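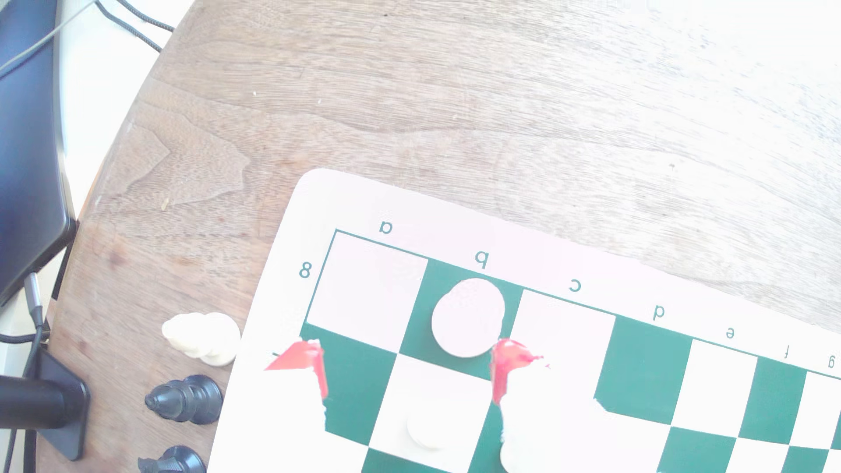
*Mathur and Salik, Plerolum Centre for Leisure Studies, Radport. Draft of Sat 29 May*

### 3.2 Board games kept at home

The household survey was posted in March to 532 addresses in Radport, and 250 forms came back complete. Respondents listed the games they owned and said when each had last been played. Chess was owned far more often than it was played. Many sets had been handed down, and several people wrote that they no longer had anyone to play against.

Storage mattered more than we had expected. Games kept in a living room were played more often than those kept in a loft or under a bed, and this held for both flats and houses. Roll-up boards (Figure 2) were grouped with folding boards in the analysis, as the form did not separate the two.
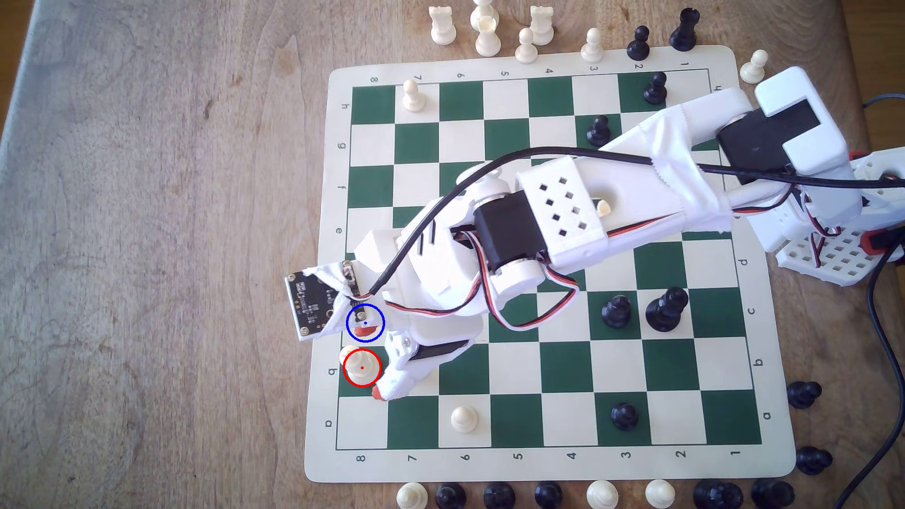
**Figure 2.** Roll-up chessboard with green and cream squares and lettered borders.

Age had a weaker effect. Households with children owned more games, but the adults in them did not report playing chess more often. Forms with 3 or more blank answers were left out of this comparison.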